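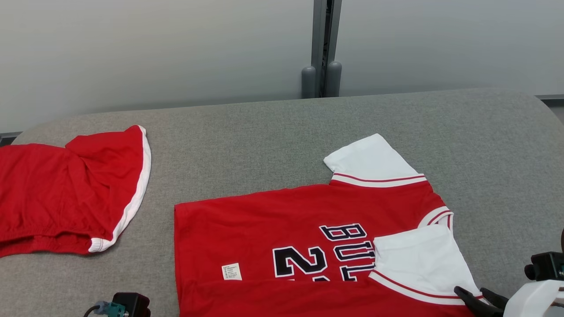 Treloar Clothing Swap: Frequently Asked Questions

Last updated Monday, August 9, 2021

Who can come?
Anyone. You don't have to live in Treloar and you don't have to bring anything, although most people do.

How does the swap work?
Hand your clothes in at the front desk and you get one token per item. Each token buys one item. Unused tokens are good at the next swap. The old paper tickets from before May are no longer accepted.

What can I bring?
Clean, wearable clothing for adults and children. Team shirts, coats, school clothes and shoes in pairs are all fine. Please check the pockets first.

What don't you take?
Underwear, swimwear, pillows, and anything with a broken zipper. Small missing buttons are OK if you bring the button.

Is there a limit?
12 items per person. If you are clearing out a closet and have more, email Eirini Theodorakopoulos before the day and she will set up a separate drop-off.

Do I need to iron or hang things?
No. Folded in a bag is fine. Leave the care label in if it is still there, as people ask about washing.

What are the sizes like?
It depends on who turns up. Children's sizes 2 to 6 go in the first hour. Men's large is usually the last rack to empty.

Can I try things on?
Yes, there are two curtained booths at the back. Limit of four items at a time.

Does it cost anything?
Entry is free. Extra tokens are 50 cents each, cash only.

Where do I park?
Use the Bondach lot and come in by the side door. The street spaces are for permit holders and they do ticket.

What happens to the leftovers?
Touran Mohammadi drives them to the Arnska thrift store the next morning. We can't get an item back once it has gone.

I left something behind. Who do I ask?
Ask at the front desk or email us. We keep lost property until the following swap.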